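Notes on the Madigan hearing aid survey data, read these before you quote a percentage from it.

# Madigan: self-reported use of hearing aids and cochlear implants

One CSV file, one row per person, 3,597 rows. The target was 4,000 and we missed it. The shortfall is mostly people fitted with implants, who were harder to reach than people with ordinary behind-the-ear aids, so the file leans towards the second group. No weighting has been applied. I don't trust the weights that were proposed and would sooner leave them off.

## What is in it

| Column | Meaning | Trust it? |
|---|---|---|
| `person_id` | random number, no link to clinic records | yes |
| `device` | `aid`, `implant`, `both`, `unsure` | mostly |
| `hours_day` | hours worn on a normal day | no |
| `years_since_fit` | whole years | fairly |
| `satisfaction` | 1 to 8, 8 is best | see below |
| `free_text` | comments, names removed by hand | read it |

`hours_day` is what people said. The Praltutero reader can pull wearing time from the device itself, and we used it on 35 people as a check. Most of them had given a higher figure than the device had. That is too few people to correct the rest with, and I would ask anyone who builds a correction from them to leave my name off it.

`satisfaction` went out on an eight-point scale after someone argued that an even number stops people sitting in the middle. Perhaps it does. They sat on 5 instead.
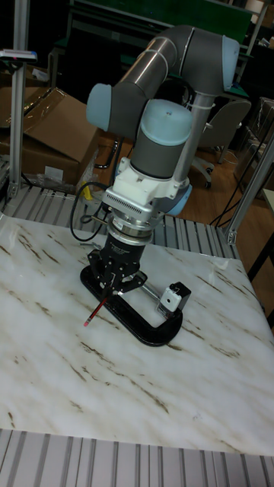 Wullgate, March 24, 2022

Version 2 replaces the first release. Changes:

- `device` now has `unsure`. In version 1 these rows were quietly counted as `aid`.
- Duplicate rows from the Kulosham clinic have been taken out. If you have results that depend on Kulosham, run them again.
- Blank `hours_day` is now blank. It used to be 0, and at least one chart has gone round claiming a large group of people never switch their implant on.

The next version is planned for April and will only fix spelling in `free_text`.

## Things this file can't tell you

Whether implants "work better" than aids. The two groups differ in age, in how much hearing they had left and in who paid. A bar chart with two bars will show a gap, and the gap means very little.

Whether people want more technology inside their bodies. I have seen the file cited for this. There is no such question in the survey.

Whether a device changed anyone's life. Everyone was asked once, after fitting, so there is no "before" to compare with.

## Loading

```
import pandas as pd
df = pd.read_csv("madigan_v2.csv", dtype={"person_id": str})
```

Leave `person_id` as text. Some start with a zero, and a spreadsheet will eat it.

## Licence and contact

CC BY 4.0. Cite the version number as well as the name. Faults go in the issue tracker, with the row's `person_id` and what you expected to see. Requests for the clinic names behind each row will be closed without a reply.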